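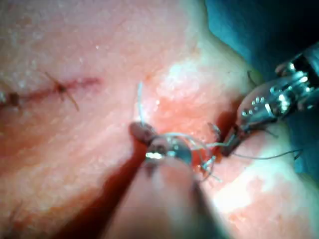
Why not write "stitch" everywhere and be finished with it, one reader asked under my last entry, patients say stitch and doctors understand it too. I have thought about this comment for the whole tram ride, and I want to answer it properly, because it is a good question and I was a little offended by it, which is usually a sign.

16/10/2024

The handbook for Maken has 724 pages and I am now at page 300. It is a book for students of surgery, and I translate it into English from my own language, the wrong direction, as my old teachers would say. In my language there is one word for the thread, the act of sewing and the line which is left on the skin. In English I must decide each time. If the author writes that the student should "look at the sewing", does he mean the knot, or the row of knots, or the closed wound? Mostly he doesn't tell. I look at the pictures then. A small dark knot with two short ends, sitting on a thin red line, is a stitch for me. The work of a whole afternoon is a suture line. So, dear reader, I do write stitch, but I can't write it everywhere.

"Wound" is also troublesome. I read my pages aloud before sending them, and twice this morning I said it like the past of "to wind". The thread was wound, the wound was closed. I changed the first one to "wrapped".

After lunch I walked to Devadiga for paper and lamp bulbs. They had the bulbs but not the paper with the wide margin, and they will have it not before next week. I bought the narrow one. My corrections will climb up the side like ivy again. It rained a little on the bridge and all of Mindurum smelled of wet leaves and bread.

In the evening I tried again the Ernance word list, which I pay for since April. It is good for bones and very weak for verbs. I searched for what you do to the edges of a cut before you close it, and it gave me 7 verbs, two of them for carpets. I kept "bring together". It is plain, and a tired student can understand it at night.

The publisher wants the next 200 pages before the end of the winter. I wrote back yes, too quickly, and afterwards I made the calculation on the back of the bulb receipt. It is possible if I don't get ill and if chapter nine has as many tables as I remember. Tables go fast.

I still have to decide about "dressing". The author uses it on every second line, and I keep thinking of salad. Tomorrow I will start with that one, before coffee, and then phone the dentist.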